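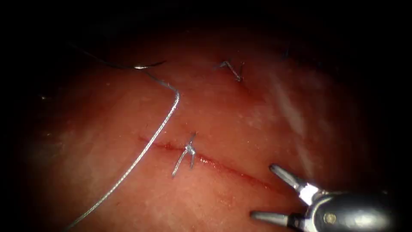 Photo: Periklis Sarantis

The Second Chair

The console came to Harska in December, and by the end of the month Vaughan Costigan had stopped buying gloves in his own size for the locker. The stores clerk noticed before he did. She asked if he wanted the box of eights sent back, and he told her to leave it.

He had been first assistant in Theater 2 for fifteen years. He held things. He held them for Dr. Wada mostly, and Wada liked his field wide and his assistant quiet. Costigan could tell from the set of Wada's shoulders when he wanted the thread followed and when he wanted it let go. They had hardly spoken during a case since the first year.

Now Wada sat at the far wall with his shoes off and his face in the viewer. The arms did the holding. A new program from Zondden could throw a row of stitches by itself on the practice tissue, and the hospital wanted 394 logged rows before anyone talked about patients. Costigan was given the log.

"You watch the screen and you write down what you'd have done different," said Prodromos Chrysikopoulos, who ran the department. "That's the job. It's the same pay."

"For how long?"

"Until 394."

So he watched. On the screen it was all red and bright in the middle and black at the sides. Two knots sat well apart on the tissue, and the cut ran off below as a thin dark line. The needle lay up on the left with its braided thread coming down past the lower knot. In the bottom corner the jaws were open. He wrote: Row 135. Would have kept the thread clear of the cut. He looked at that for a while and added: Small thing.

The small things went to Zondden every evening. The next version kept the thread clear of the cut more often. Nobody told him it was his note that had done it, but he had written it eleven times.

Thodoris Vrettos, who was twenty-six and had never assisted at an open case without Costigan across the table from him, came in at lunch and ate standing up.

"Is it good?" he asked.

"It's even."

"Is that good?"

"It's what you'd want." Costigan moved the log so the crumbs would miss it. "It doesn't know when he's tired. I used to slow down when he was tired."

"Did he know you did that?"

"I never asked."

Vrettos had put in for the console course. He said so while looking at his sandwich. There were two places, and the form had a line for a recommendation from a senior assistant. Costigan told him to leave it on the desk.

At four Wada lifted his face out of the viewer. There were red marks on his forehead from the rest. He flexed his hands and looked over at the arms, then at the stool by the log.

"You would have said something," Wada said. "On that last one."

"I wrote it down."

"Say it next time. I can't see you from here."

Costigan said he would. He signed the form for Vrettos, put it in the tray, and set up the next row.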